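Packing tape

Updated April
By the Durside Household Reference staff

Packing tape, also called parcel tape or box-sealing tape, is a pressure-sensitive tape used mainly to close cardboard boxes. It consists of a thin backing with adhesive on one side, wound on a cardboard core. It sticks when pressed by hand and needs no water or heat. It is sold in clear, tan and white, and in printed versions that carry a company name or a warning such as "fragile."

Backing

Most packing tape has a backing of polypropylene film. The film is stretched during manufacture, which makes it strong along its length but easy to split once an edge has been nicked. Polypropylene tape is cheap and resists moisture. PVC tape is thicker and quieter to unroll, and it tears more easily by hand. Paper tape has become more common in mail order, partly so that the box and tape can be recycled together.

Water-activated tape is a separate type. It is a paper tape coated with a dry glue, usually starch-based, that has to be wetted before use. The glue soaks into the surface of the box and the tape cannot be peeled off without tearing the cardboard. Some kinds have glass fibers laid between two layers of paper for heavier loads.

Adhesive

Three kinds of adhesive are in general use. Hot-melt adhesive, made from synthetic rubber and resin, grabs quickly and suits boxes that are packed and shipped within days. Acrylic adhesive takes longer to reach full strength but holds up better to sunlight and age, so it is often chosen for storage. Natural rubber adhesive sticks well to recycled cardboard and in cold rooms, and usually costs more.

Dust is a common cause of failure with all three. Tape put on a dusty box bonds to the dust and lifts at the ends.

Sizes

The usual width in the United States is 2 inches, with 3-inch tape used on larger boxes. Hand rolls are much shorter than the rolls made for sealing machines, which may hold 1,000 yards or more. Thickness is given in mils, or thousandths of an inch. Thin grades are meant for light boxes, and thicker grades for heavy or overfilled ones.

Dispensers

A handheld dispenser holds the roll on a hub and has a toothed blade for cutting. Many have a roller that presses the tape down as the tool is pulled along the seam, and a knob or screw that sets how freely the roll turns. Desk dispensers are weighted and are used for shorter strips.

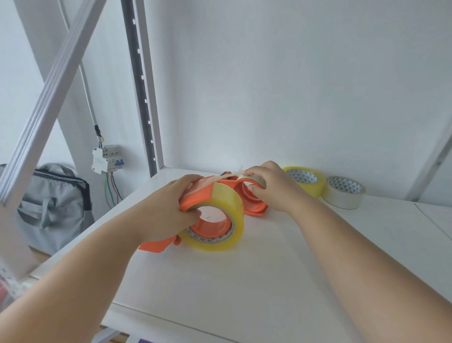

Clear packing tape in a handheld dispenser.

To load a typical dispenser, the roll is placed on the hub with the adhesive side facing the way the maker's diagram shows. The free end is then passed under the roller or guide and out to the blade.

Sealing a box

A single strip along the center seam, running a few inches down each end, is enough for most light boxes. Heavier boxes are often closed with the H method, in which the center seam and both edge seams are taped. The bottom is taped before the box is filled.

See also: Corrugated cardboard; Duct tape; Masking tape; Strapping

This site uses cookies to remember your settings. By continuing to browse you accept our cookie policy.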